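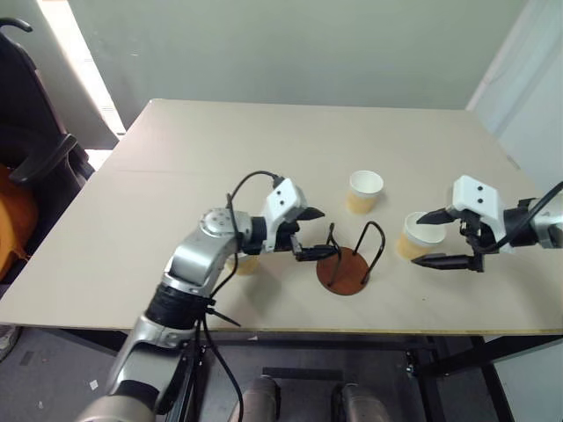

Jurgita Sepp asked me last night whether the arms mean fewer people on the cup bench, and whether I'd say so in public if they did. Fair question. Long answer, so it gets a thread.

Short version first: nobody at Fendale has lost a job over this. One opening was left unfilled when a packer moved away in May. I count that as a change, and so should you.

For anyone new, we put together coffee service sets for offices and small hotels. Stands, paper cups, lids, sleeves, the card with the reorder number. I've been on the bench side the whole time I've worked here and I now look after the two arms as well.

The job we gave them is the dull one. Pick up a kraft cup, bring it to the stand, hang it on a wire hook. One arm comes in from the left, one from the right, and the stand sits between them on its round wood base.

A person learns that in a minute. The arms have taken us months and they still aren't on live orders. Everything you see on that table is practice.

Paper cups are the hard part. They're light and they give. Close the fingers too far and the wall creases, and we can't ship a creased cup. Close them too little and it slides out on the way over.

The hooks are thin wire and no two stands are bent quite the same. By hand you don't even notice, you just nudge the cup over. We had to teach the nudge.

Teaching is most of the work now. Somebody guides the arms through the job, resets the table, and does it again. A block is 50 runs and then you swap out. We tried longer blocks and people got sloppy toward the end.

Our target before anything goes near a customer order is 1000 clean runs. I'm not going to post where we are on that. The number gets quoted back to me in meetings.

What changed for people, part one: wrists. Hanging cups all shift is a small motion done over and over, and a few of us had braces in our lockers. Now you rotate between the bench, the boxes and the arms. I stopped wearing mine.

Part two: the talk. The old bench had people on both sides and you could chat all morning. At the arm table you're watching, so you don't chat. Several people have told me they don't care for it and asked to do fewer blocks. They got fewer blocks.

Part three: pay. This was the real fight. Management first called running the arms "light duty" and wanted it at bench rate. We said it was a new skill. It took 4 meetings. There's now a step up for anyone signed off on the station, and the sign-off is open to everyone on the floor.

Stitov, our other site, did it the opposite way. They hired two technicians from outside and kept the packers away from the equipment. Their setup got going faster. Their packers also can't fix a thing when it stops, and they wait.

A reply asks if it's faster than a person. No. A decent packer beats it easily and will for a good while. The hope is that it can do the plain sets at a steady pace while people do the mixed orders.

Another asks who decides when to stop it. Whoever is standing there. We got that in writing. You hit stop, you note why, and you don't get asked about your numbers for that block.

Things I'd still like fixed: the cables get in the way when you lean over the arms, the practice cups should be recycled separately, and training is 30 minutes when it ought to be half a day. I've put all of it in.

Jurgita, on your other question, yes, the unfilled job is on the list for the next staffing meeting. I asked for it to be posted again. I'll add the answer to this thread when I have it.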